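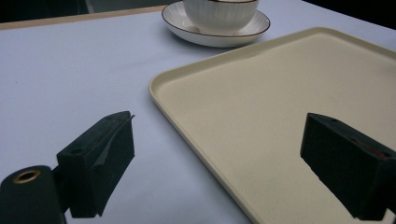
Issue 21, page 8

Zurkine Handheld Grippers: A Review
Savvas Tsoukalas

The Zurkine grippers come as a pair. You hold one in each hand, do an ordinary table chore, and the recordings are used to train a robot policy. We used ours at the Ernville lab to repeat the table-setting result from the Sánchez paper, which claims that demonstrations made by hand work as well as ones made by driving the robot arms.

We stayed with tableware: a tray, a spoon, a cup or bowl on its saucer. Bakari Nzioka and I recorded 1000 demonstrations, starting in July. A new person needs 45 minutes of practice before the recordings are worth keeping. Most of that goes into learning to pick up flat things. A spoon lying in a tray is harder than a cup, and the trick is to take it by the end of the handle and keep your wrist low.

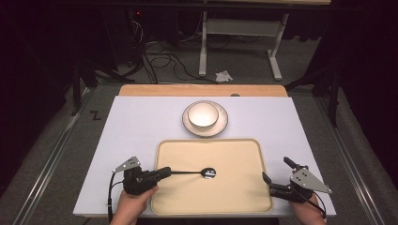 The cables are my main complaint. They pull on the wrist when you reach across the table, and Bakari got into the habit of stopping to straighten them between takes. The older Drorus set was lighter but lost tracking whenever the hands crossed — we threw out a lot of data that way. With the Zurkine pair we threw out very little.

As for the result, our policy trained on hand data matched the one trained on arm data for cups and bowls. It did worse on spoons. The paper does not report spoons separately, and I wish it did.

Worth buying if you have the table space. Setup instructions are poor.

Reviewed 12/9/20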